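The long road to Stornmont

Duygu Çetinkaya wrote the first chapter of her fantasy series at a kitchen table, before work, with the radio off. She had no map and no plan for a second book. There are now five, and the last of them comes out in November.

The Stornmont books follow a family of toll keepers in a mountain country where the dead are taxed for crossing the pass. The first, The Toll House, sold slowly for two years. Then a reading group in Leeds took it up, other groups followed, and her publisher, Gollus, brought it back in paperback with a new cover.

"I had stopped checking by then," she says. "I was halfway through book two and had told myself it was for me and my sister."

We meet in the café below the Gollus office, where she orders tea and lets it go cold. She is forty-four and still works two days a week in a hospital records department. The job got into the books early. The clerks of Stornmont, with their ledgers and their rubber thimbles, are many readers' favourite characters.

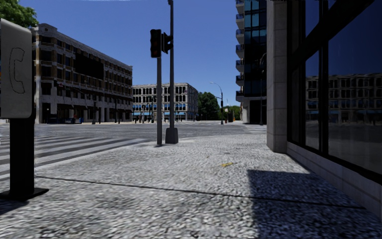
A pavement and public telephone, under a deep blue sky

The new book, The Last Receipt, picks up nine days after the fall of the upper gate. Eskildsen, the old ferryman who spent most of book four in a cell, is given whole chapters of his own for the first time. Çetinkaya says she put this off for years.

"He knows how it ends. If you let a man like that talk in book one, you have no series."

Her editor, Nipon Srisuk, has worked on all five. He came to Gollus from crime fiction and says it shows in his notes, which are mostly about who is standing where and what they could have overheard. The first draft of The Last Receipt had a council scene that ran to seven chapters. It now fills two.

"We argued over that for most of a winter," Srisuk says. "She was right about the letter and I was right about the horses."
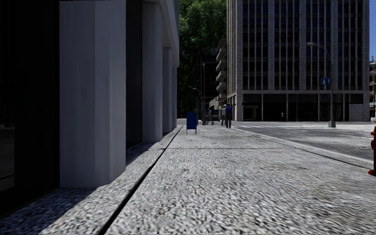
Columns line one side of the street; a larger building stands across the way

Neither of them will say much about the Duler, the creature under the pass that has been heard in every book and never described. Readers have drawn it as a worm, a bull and a kind of drowned church. Çetinkaya keeps copies of the drawings in a box file. She confirms that it appears in the new book, on page one of the final part, and that she wrote that page by hand.

She is less guarded about the writing itself. She drafts in order, never skips ahead, and reads each chapter aloud before starting the next. Place names come from misread handwriting at work - Stornmont was a badly written surname. She keeps the calendar of her invented country in a school exercise book and has twice found a month with the wrong number of days, once after publication. A reader wrote in about it. The paperback was corrected.

There will be no sixth book. A collection of short stories set before the first toll is half done, and after that she wants to try something with no mountains in it.
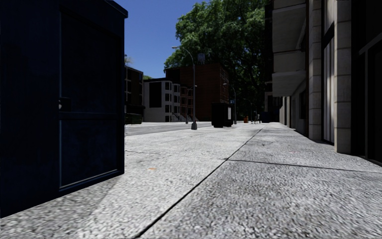
Where to start

The Toll House is the place to begin, and the books should be read in order. The second, Salt for the Clerk, is the shortest and can be read in a weekend. The fourth is the darkest of the set and ends badly for nearly everyone, so it may be worth having the new one to hand. Gollus will publish The Last Receipt in hardback and as an ebook, with an audiobook to follow.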